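Mug

A mug is a drinking cup with a handle, mostly for hot drinks – coffee, tea, cocoa, soup. Bigger and thicker than a teacup, no saucer needed. Usual shape is a plain cylinder with a flat base.

Materials

Stoneware and porcelain most common. Also glass, steel, and enameled metal. Enamel is light and hard to break but chips at the rim, and the metal gets hot fast. Ceramic holds heat better, cracks if dropped. Glaze seals the clay and gives the shine; the foot is often left bare.

Handle

Normally one loop, joined to the wall at two points. Sized for 2 to 4 fingers. Some camping mugs have folding handles, wich save space in a pack. Potter Treasa Rafferty, of the Nondport workshop, pulled hers by hand and set them low on the wall – copied a lot since.

Color

Inside is often white so the drink shows. Single-color mugs carry the same glaze inside and out, and look much darker toward the bottom. Red ones were a Kerkine staple for 9 years. Eichhorn made a similar line, dropped later.

Other uses

Pens, toothbrushes, measuring flour (badly). Mugs also get used in table games and as catch-alls for dice, buttons, blocks and other small bits. Eamon Fahy's booklet on household cups lists 10 such uses, a few of them doubtfull.

Small red cube in a glossy red mug, from above.
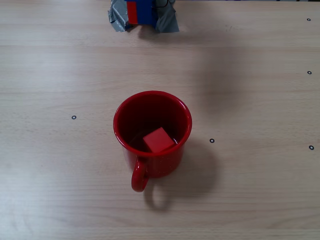 Care

Most glazed mugs can go in the dishwasher. Tea stains come off with baking soda and a damp cloth. No steel wool on enamel.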